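The Back Bedroom, Carkcombe
A gallery of one room and its laundry

We moved into the upstairs flat at Carkcombe in October with a van from Windgate Removals and a belief that the back bedroom would be the guest room. It has had no guests. It has had laundry, in quantity, and this page is a kind of album of it.

The room is small, it gets the light until mid-morning, and the bed takes up most of the floor. That makes the bed the only flat surface big enough to fold on. I tried the kitchen table for a while, but the kitchen table has jam on it.

A few words first on the contents, for those of you who asked after the last gallery (the one about the hall cupboard, which got more mail than I was ready for).

The mat
The woven mat on the bed is the kind made of small tiles, tan and orange, joined in a grid. I bought it from Barros, the housewares place by the bus station, where they keep such things rolled up in a bin beside the mops. It was meant for summer sleeping. I have slept on it once and woke up with a grid on my cheek. As a folding surface, though, it's excellent - firm, flat, and a sleeve laid out on it stays where you left it. The pink sheet underneath does its best to be seen around the edges.

The headboard
Cream, with flowers drawn on it in dark outline. It came with the flat. I disliked it for 3 months and then caught myself defending it to a visitor, so I suppose we're together now.

The walls
Also came with the flat. Pale pink, embossed in waves. The landlord offered to paint over them and I said I'd think about it, and I am still thinking about it. If you've ever tried to hang a picture on a wavy wall, you'll know why there aren't any more pictures.

The wardrobe
White, vertical panels on the doors. In theory everything in this gallery ends up inside it. The distance from the bed is a couple of steps and the average shirt takes 6 days to cover it.

The method, such as it is
I own a folding guide by a company called Mimby, which promises a drawer of upright little parcels and contains 145 pages on the subject. I got as far as socks. What I do instead is fold everything flat and stack it at the head of the bed next to the pillow, heavier things low down if I remember. Dark things wait in a heap by the wall until I feel strong enough.

And so to the afternoon shift.

Light blue on top, mustard under it, black at the bottom

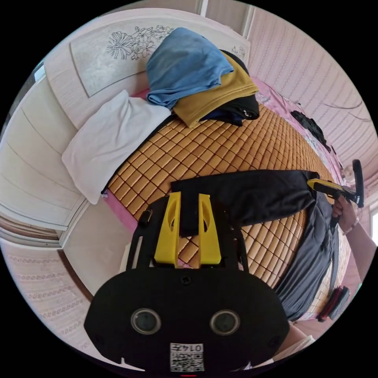

The mustard one gets more compliments than anything else I own, all of them beginning with "I could never wear that." It needs its own wash, it creases if you look at it, and I would save it from a fire.

As for the dark heap, it has a longer history than most of the furniture. By my estimate I have folded 2,000 garments in this room and a good share of them were the same black T-shirt. It goes in the wash, it comes out, it joins the heap, and by the time I reach it I need it for the morning.

The next gallery will be the drawer under the oven. Bring a flashlight.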